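Gallery: Care of the Bin-Picking Cell, Prornari Workshop

The cell is inspected every 1,000 operating hours under the Lurska maintenance program. Nasrin Parsa supervises the work.

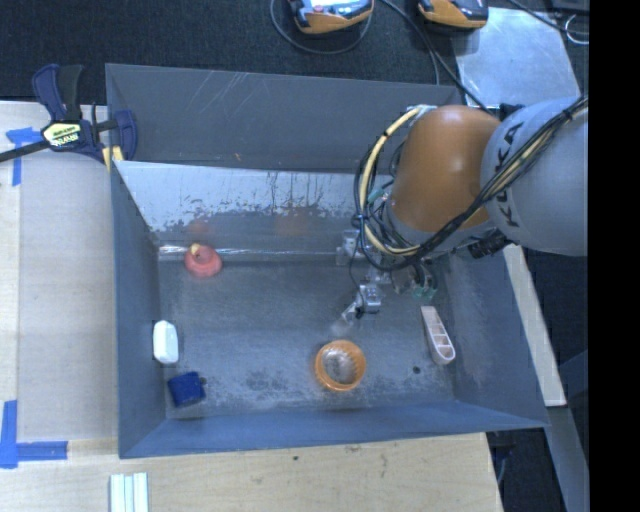 Cable routing is the first item on the inspection sheet. Technicians check each tie and connector for wear, then move the arm slowly through its full reach. Particular attention is given to the black cables looped around the orange joint housing. Gripper fingertips are replaced at 2,000 hours.

Last updated Feb 6, 2020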